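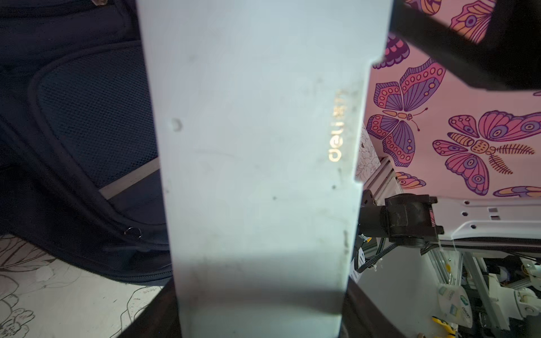
Making an Older Phone Last Another Year

April 14, 2020

Most phones that get replaced still work. The battery is tired, the storage is full, or the charging port has gone fussy. All three can be dealt with at the kitchen table in an evening. The tips below apply to Android phones mainly, though the cleaning and charging parts go for any phone.

Charging port

If the cable only works when held at an angle, try a second cable first. If the second one does the same, the port is probably packed with lint. Turn the phone off. Use a wooden toothpick, shaved flat with a knife, and work along the back wall of the port with light strokes. Don't use a pin or a paper clip. The contacts in a USB-C port sit on a thin tongue in the middle, and metal will bend it. Tap the phone port-down on your palm between passes.

Canned air is fine in short bursts from a few inches away. Hold the can upright or it spits liquid.

Battery

Check which apps are using power before you blame the battery. On most phones this is under Settings, Battery, Usage. Look at a full day. Anything near the top that you hardly opened can be restricted in the background or removed.

Screen brightness matters more than most of the settings people fiddle with. Turn it down by hand for a day and see what you have left at night.

Keep the phone off the dashboard and off the windowsill. Heat wears a battery out faster than regular use does. If you charge overnight, take the case off if it's a thick one, and don't put the phone under a pillow.

A battery that has swollen needs to come out, and not by you. Signs are a screen lifting at one edge or a back cover that rocks on a flat table. Stop charging it and take it to a repair shop.

Storage

Phones slow down when storage is nearly full. Try to keep a tenth of it free. Start with video, then downloads, then the media folder of whatever chat app you use. Gráinne Quinlan wrote in after the March page to say she had cleared 1,514 pictures out of one group chat, most of them duplicates of pictures already in her gallery.

Copy photos to a computer before deleting anything, and open a few of the copies to be sure they came across. A plain USB cable is quicker than Wi-Fi for this. If the computer doesn't see the phone, pull down the notification shade and change the USB mode to file transfer. Some cheap cables carry power only.

Screen and case

Wipe the screen with a soft cloth, barely damp. For the case, take it off the phone and wash it with dish soap and warm water, then let it dry all the way before putting it back. Grit under the case scratches the back.

For the speaker holes use a dry soft toothbrush. Hold the phone so the speaker faces down while you brush.

Screen protectors: clean the glass in the bathroom after a hot shower has run and the dust has settled. Tape lifts the last specks. Lay the protector down from the top end and let it spread by itself -- pressing early is what traps the bubbles.

Factory reset

Save this for last. Back up, write down your account password, remove the screen lock, and charge the phone to at least half. Put apps back only as you need them. Kastriot Shehu does his once a year and says he ends up with half the apps he had before.

When to stop

Check the date of the last security update under About Phone. If it's more than two years back, I wouldn't do banking on it. It can still be a kitchen timer, a music player or a bedside radio. Leave it on Wi-Fi with no SIM and sign out of anything with a card attached.

If a repair quote comes to more than half of what the same phone sells for used, skip it. I was quoted up to 200 for a screen on a phone that goes for 175 secondhand. That one is now the radio in the garage.

Next page: labeling chargers so they stay in the right room.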